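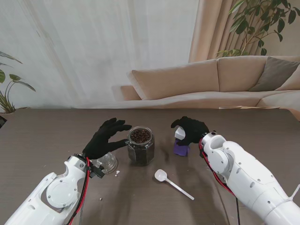

*Coffee beans in a faceted glass jar, with a white measuring spoon.*

## Keeping dry goods in glass jars: coffee beans

Hetville Household Advice Service
Kitchen sheet 38, revised July 29, 2021

This sheet replaces the one issued in June of last year. It applies to whole coffee beans, and most of it may be followed for other dry goods kept in glass. Ground coffee is covered separately in the sheet on tins and packets.

### Choosing a jar

A jar should be large enough to hold one purchase of beans and no larger. Air left above the beans will dull their flavour, and a jar that stands half empty for weeks should be exchanged for a smaller one. For most homes a jar of 600 ml is suitable.

Jars with flat sides are easier to grip than round ones and stand closer together on a shelf. The threads at the rim should be checked with a fingertip before use. A chipped rim will not seal, and the jar should be put out for recycling.

Clear glass lets in light. Residents who prefer it — and many do, as the level can be seen without opening the lid — are advised to keep the jar in a closed cupboard between uses.

### Washing and drying

Wash the jar and lid in hot water with a little washing-up liquid. Rinse twice. Stand the jar upside down on a rack and leave it overnight; a tea towel seldom reaches the corners at the base. Lids with a card or foam liner should be wiped, never soaked.

If a jar has held spices, fill it with warm water and two spoonfuls of bicarbonate of soda, and leave it until the next day. Some smells remain in the lid even so. Pepper and cloves are the worst in this respect, and a new lid may be needed.

### Filling

Place the jar on a flat table, clear of the edge. Pour slowly from the corner of the packet and stop once or twice to let the beans settle. Leave a small space below the thread, as a bean caught under the lid will hold it open.

Do not add new beans to old. The remaining beans should be tipped out into a bowl and used first, and the jar wiped. 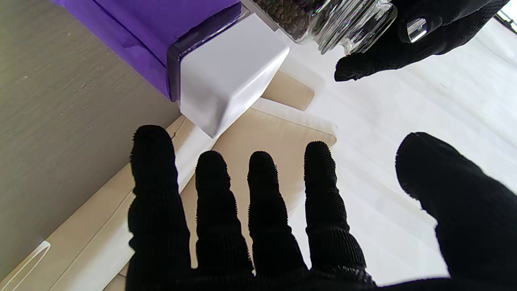
**Mbali Pillay**

### Tipping out

Hold the jar by its base and lower the mouth gradually. Beans and other small, dark goods tend to stay packed against one side of the glass and then move all at once, so a wide bowl is better than a narrow one. Turning the jar a little in the hand will free them more gently than shaking.

### Measuring

Keep one spoon for coffee alone. A plastic spoon with a long handle reaches the bottom of most jars, and it should be stored beside the jar with its bowl facing down. A spoon left inside the jar picks up oil from the beans and is rarely washed as often as it should be.

### Where to keep the jar

- Away from the cooker, the kettle and any window that receives afternoon sun.
- On a low or middle shelf. Full glass jars should not be kept above shoulder height.
- In a dry room. Those who own a humidity gauge should look for a reading below 55 per cent.
- Never in the refrigerator, where moisture forms on the glass each time it is taken out.

Write the date of filling on a small paper label and fix it to the base, where it will not be rubbed away by handling.

Comments on this sheet may be left at the Gratow Road desk, marked for the attention of Nobuhle Mokgethi.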